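Search this site Enter your keywords Go

Gripper trial working group: minutes
Posted December, by Marek Kolář

Present: Marek Kolář (minutes), Ines, Tobias, Rafe. Apologies from Gourlay, who sent written comments.

1. Last minutes
Accepted with one correction. The spare fingertips are stored at Flandereck, not Sunau.

2. Peg trials
Tobias reported on the first set with the two-arm cell. The task is to pick up a standing brass peg with one arm and pass it to the other. He has run 710 attempts, split evenly between the old controller settings and the new ones. Most of the failed handovers came when both grippers closed at the same time and the peg tilted. Under the new settings the receiving arm waits for the other to stop first. Failures went down, but each cycle is slower.

Rafe asked if the pegs were always started from the same spots. Tobias said no, they are set down by hand between runs. Agreed that this is fine for now, but the start layout should be written in the log.
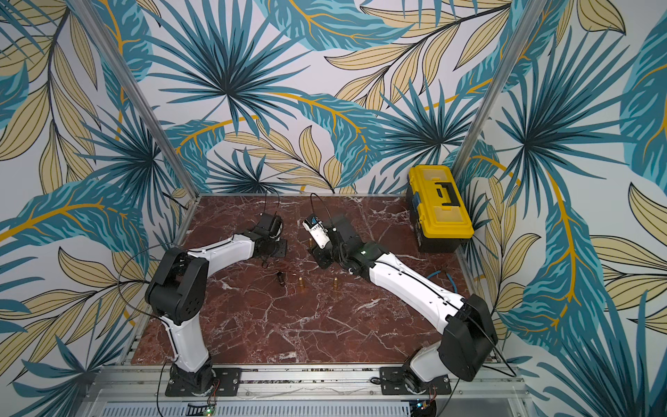 Ines asked for the slower closing speed to be tried on both arms before anyone changes the fingertips again. Tobias thinks the fingertips are the bigger problem. No agreement. We will do the speed first because it costs nothing, then swap the tips.

3. Cameras
The overhead view loses the peg when the wrists come close together. Gourlay's comments ask for a second fixed view from the side. Rafe will price a mount. Ines would prefer to see wrist views used more before we buy anything.

4. Odeo controller
The loan unit runs until the end of the month. Firmware 17 dropped the connection twice during long runs. Firmware 18 has been loaded and has not been tested past 10 cycles. Marek to ask for a longer loan.

5. Cables
Tobias wants a check of cable slack at full reach before the next long run. Agreed.

Actions
Tobias: closing speed test, log layout, cable check
Rafe: price for side mount
Marek: Odeo loan, send these minutes to Gourlay

Next meeting Monday, usual room.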